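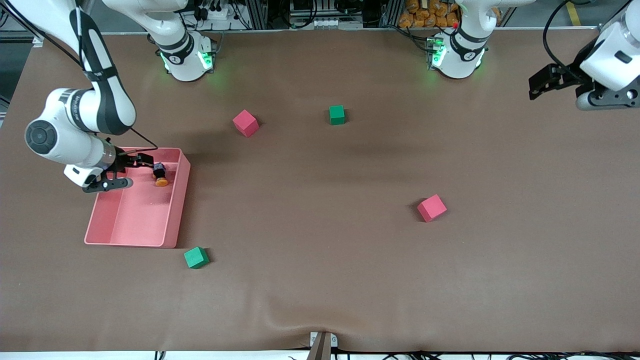 4. Setting up the feeding schedule

Your Mondovine sourdough keeper leaves the factory with no schedule at all, on the theory that every starter is different. This is true of starters and convenient for the factory. Allow 20 minutes for this section and have your jar, flour and water within reach.

4.1 Before you begin

1. Place the keeper on a level surface, away from the oven, the window and the dog.
2. Plug it in. The light turns amber. It will stay amber for longer than you would like.
3. When the light turns green, lift the lid and set the empty jar on the plate. Press TARE. The display should read 0.
4. If the display reads 2,777, the jar is not sitting on the plate. Take it off and start again from step 3. The number has no meaning. We have asked.

4.2 First feeding

1. Add 100 grams of starter to the jar.
2. Add 100 grams of flour and 125 grams of water. Stir until you can't find any dry flour, then scrape the bottom, where you will find the dry flour.
3. Rest the jar lid on top without screwing it down.

CAUTION: Never seal the jar. A happy starter makes gas, and a sealed one will redecorate your kitchen in a shade that dries like cement.

4. Slip the rubber band over the jar and line it up with the top of the mixture.
5. Close the keeper and press START.

4.3 Choosing a schedule

Press MODE to step through the three settings.

DAILY – one reminder every 24 hours. Suits people who bake often, or intend to.
WEEKLY – one reminder every seven days. The jar goes in the refrigerator between feedings.
AWAY – no reminders for two weeks. Feed the starter just before you leave and put it in the refrigerator. It will be gray and sulky when you return. Pour off the liquid, feed it twice and don't take it personally.

Hold MODE for three seconds to save. One beep means saved. Two beeps mean you let go too early. Three beeps mean the clock has not been set, so go back to section 3, which you skipped.

Note: Reminders sound at the hour you pressed START. If you did this at 11 p.m., you now own an 11 p.m. alarm. To move it, press START again at a more civilized time.

4.4 Cleaning the plate

1. Unplug the keeper.
2. Lift out the plate and wash it by hand in cool water. Hot water cooks the dough onto it.
3. Dry it fully and click it back in with the notch facing you.

The plate is not dishwasher safe. Replacements are listed in section 9, at a price meant to help you remember.

Text revised in December by Alper Işık. Continue to section 5, Linking a second jar.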